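Forance two-arm kit with Vanura grippers: review after 4 months

We bought the Forance bench kit to sort and stack crockery for a packing trial. It was assembled and running within a day. Since then it has done useful work, and it has also had one fault serious enough that I'd want any buyer to read this before paying for the two-arm version.

The arms bolt to a slotted rail along the front of the table, and the cell goes up around them. We papered the walls with an oval pattern to give the cameras a busy background, and the top is dark brown marble with pale veins. Mugs are the main job. Both arms share the middle of the table, and that's where our trouble started.
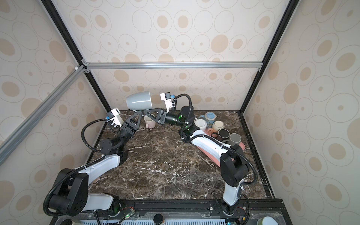
The fault

In February the left gripper began letting go early. The arm would lift a mug, start to travel, and somewhere over the table the fingers would open with no command in the log. It happened on a mug-to-mug transfer first, with both arms close together. We lost one mug and chipped the edge of the top. The controller reported a normal grip the whole time, so the other arm kept moving toward a mug that had already gone.

I pulled the counts from the controller. Over 2,172 picks there were 114 early releases, nearly all on the left arm. Brândușa Crăciun, who looks after our wiring, found that the cable to the gripper was being pulled tight when the elbow folded past a certain point. The connector would back out slightly, the signal would drop, and the gripper treated a lost signal as an instruction to open.

That last part is my real complaint. A loose plug is an ordinary fault and I can live with it. A gripper that opens on signal loss, with no alarm, is a poor choice for anything that lifts breakable or heavy objects. The manual mentions it in one line of an appendix.

The tray end of the table puts the left arm at a long stretch, with the right arm working in over the back corner. We now run that area at reduced speed, one arm moving at a time.
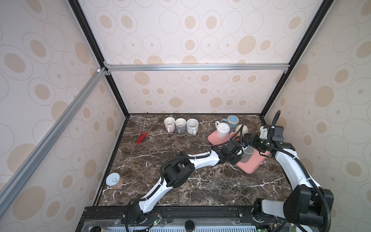

Does the emergency stop prevent a drop?

On our unit it stops the arm joints but leaves the gripper in whatever state it was in, so a mug that is already slipping will still fall.

What Forance did about it

Support answered in two days and sent a longer cable with a locking connector. There was no charge for the part. They also sent a firmware setting that holds the last grip position if the signal is lost. It ships switched off, and you have to turn it on separately for each arm. I think it should be on from the factory.

The replacement cable took Brândușa an hour a side, most of it spent on routing. She left more slack at the elbow than the instructions call for and clipped the run near the wrist. We then ran 300 picks on the left arm with the elbow folded as far as it goes, and logged no early releases.

Mugs close together on the tray are still the hardest test of the fingers. Handles point every way, and a finger that comes in a little low can catch on the one next door. The wrist camera gives a good close view for checking the approach, though a fingertip that gets too near the lens goes blurry.
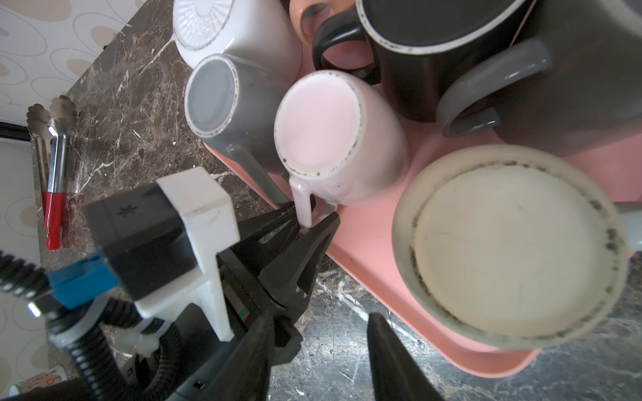
Verdict

The arms are repeatable and quiet, and the rail mounting is easy to adjust. The cell went together without any special tools. I'd buy the kit again at the same price, but I would fit the locking cables and change the signal-loss setting before the first pick. I'd also keep hands out of the cell whenever power is on, whatever the status screen says.

If you're comparing it with the Wolten, that one costs more and has a latching gripper as standard. For glass or anything heavy I would pay the difference.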